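Berufskolleg Ulldale plant Beschaffung von Greifarmen für die Lehrküche

Ulldale, 26. April 2018

23 Mal geteilt | 4 Kommentare

Das Berufskolleg Ulldale hat die Planung für die technische Ausstattung seiner Lehrküche vorgelegt. Vorgesehen ist die Anschaffung von 2 Roboterarmen mit Greifer, an denen angehende Fachkräfte der Lebensmitteltechnik und der Gemeinschaftsverpflegung das automatisierte Umsetzen empfindlicher Ware erlernen sollen. Der Schulträger hat den Entwurf zur Kenntnis genommen und die Verwaltung beauftragt, bis August eine vergabereife Leistungsbeschreibung zu erstellen.

Grundlage der Planung ist ein Bedarfsbericht, den die Abteilungsleiterin Leena Nieminen gemeinsam mit dem Fachlehrer Marek Trnka verfasst hat. Der Bericht umfasst 13 Seiten und beschreibt neben den Geräten auch die baulichen Voraussetzungen, den Schulungsbedarf des Kollegiums und die zu erwartenden Folgekosten. Er kann im Sekretariat der Abteilung eingesehen werden.

Nach Angaben der Schule haben Ausbildungsbetriebe der Region wiederholt darauf hingewiesen, dass Bewerberinnen und Bewerber zwar über solide Kenntnisse in Warenkunde und Hygiene verfügen, mit automatisierten Anlagen jedoch erst im Betrieb in Berührung kommen. Die Umrüstung einer Linie auf ein neues Produkt falle dort zunehmend in die Zuständigkeit der Fachkräfte selbst. »Wir bilden keine Programmierer aus«, erklärte Nieminen. »Unsere Absolventinnen und Absolventen sollen aber beurteilen können, welche Aufgabe sich einem Greifer übertragen lässt und welche vorerst bei der Hand bleibt.«

Der Haushaltsentwurf unterscheidet zwischen einmaligen und laufenden Ausgaben. Zu den einmaligen Ausgaben zählen die Arme einschließlich Steuerung, die Greifer, Untergestelle, Schutzeinrichtungen und die Anpassung der Elektroinstallation. Für Wartung, Ersatzteile und Verbrauchsmaterial sind jährlich 4.000 Euro veranschlagt. Dieser Betrag soll aus dem Sachmittelansatz der Abteilung bestritten werden und steht unter dem Vorbehalt, dass der Ansatz in der bisherigen Höhe fortgeschrieben wird. Die Kosten der Erstbeschaffung werden mit Rücksicht auf das anstehende Vergabeverfahren nicht veröffentlicht.

Besonderes Gewicht legt der Bericht auf die Greifer. In früheren Beschaffungen anderer Abteilungen seien Werkzeuge und Zubehör zu knapp angesetzt worden, sodass Nachbestellungen den Zeitplan verzögert hätten. Für die Lehrküche sollen deshalb von Beginn an mehrere Sätze auswechselbarer Finger in das Leistungsverzeichnis aufgenommen werden. Gefordert werden ferner Unterlagen über die Eignung aller Teile, die mit Lebensmitteln in Berührung kommen, sowie eine Reinigungsanleitung in deutscher Sprache. Ob zusätzlich Schutzhüllen für die Arme benötigt werden, ist noch offen.

Zur Vorbereitung der Entscheidung hat das Ingenieurbüro Jivcombe eine Stellungnahme abgegeben. Der zuständige Sachbearbeiter Marek Tóth empfiehlt darin, die Anforderungen nicht allein aus Katalogwerten wie Traglast und Reichweite abzuleiten. Bei leichten und verformbaren Stücken seien die Öffnungsweite des Greifers, die regelbare Schließkraft und die Form der Fingerspitzen für die Auswahl wichtiger. Auch der Platzbedarf oberhalb der Arbeitsfläche werde häufig unterschätzt, insbesondere bei Behältern mit hohem Rand.

Als Prüfaufgabe ist das Umsetzen gefüllter Teigtaschen zwischen Dämpfkorb und Teller vorgesehen. 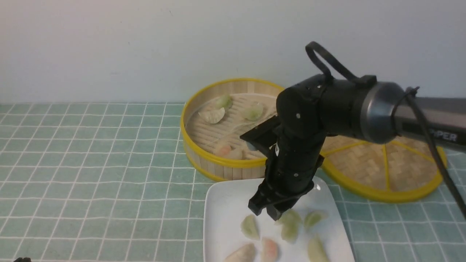
Anbieter sollen die Aufgabe im Rahmen einer Vorführung mit dem jeweils angebotenen Gerät bearbeiten. Verlangt werden 200 Greifvorgänge je Anbieter, wobei Füllung und Lage der Stücke wechseln. Bewertet werden die Unversehrtheit der Teighülle, die Ablage an der vorgesehenen Stelle und der Aufwand für das Einrichten. Die Geschwindigkeit geht nur nachrangig in die Wertung ein. Das Protokoll führt die Fachlehrerin Pouran Shahbazi, die auch die Beschaffenheit der Proben festlegt und für deren einheitliche Herstellung verantwortlich ist.

Mit den Firmen Dritine und Říha wurden im Zuge der Markterkundung Gespräche geführt. Die Schule weist darauf hin, dass damit keine Vorentscheidung verbunden ist. Sämtliche Auskünfte, die für die Angebotserstellung von Bedeutung sind, werden den Vergabeunterlagen beigefügt und stehen damit allen Bietern in gleichem Umfang zur Verfügung. Eine Miete der Geräte wurde geprüft, wegen der geplanten Nutzungsdauer jedoch nicht weiterverfolgt.

Die Aufstellung ist im hinteren Teil der Lehrküche vorgesehen. Vor der Inbetriebnahme ist eine Gefährdungsbeurteilung zu erstellen, die neben dem Arbeitsbereich der Arme auch die Leitungsführung und die Zugänglichkeit der Haltetaster erfasst. Lehrkräfte, die an den Geräten unterrichten, müssen zuvor an einer Einweisung des Herstellers teilnehmen. Die Kosten hierfür sind als gesonderte Position auszuweisen. Für Schülerinnen und Schüler gilt, dass die Arme ausschließlich unter Aufsicht betrieben werden.

Marcela Štefanec, beim Schulträger für Ausstattungsfragen zuständig, bezeichnete die Unterlagen als ausreichend für den nächsten Verfahrensschritt. Nachzureichen seien eine Übersicht der Stellflächen und eine Aussage darüber, in welchem Umfang andere Abteilungen die Geräte mitnutzen können. Die Abteilung Elektrotechnik hat bereits Interesse angemeldet. Eine Nutzung außerhalb der Lehrküche kommt aus hygienischen Gründen allerdings nur mit getrennten Greifersätzen in Betracht, die im gegenwärtigen Entwurf nicht enthalten sind.

Über die Freigabe der Mittel entscheidet der Schulträger nach Vorlage der Leistungsbeschreibung. Rückfragen zum Bedarfsbericht nimmt die Abteilung Lebensmitteltechnik schriftlich entgegen. Auskünfte zum Vergabeverfahren erteilt ausschließlich die Verwaltung des Schulträgers.

4 Kommentare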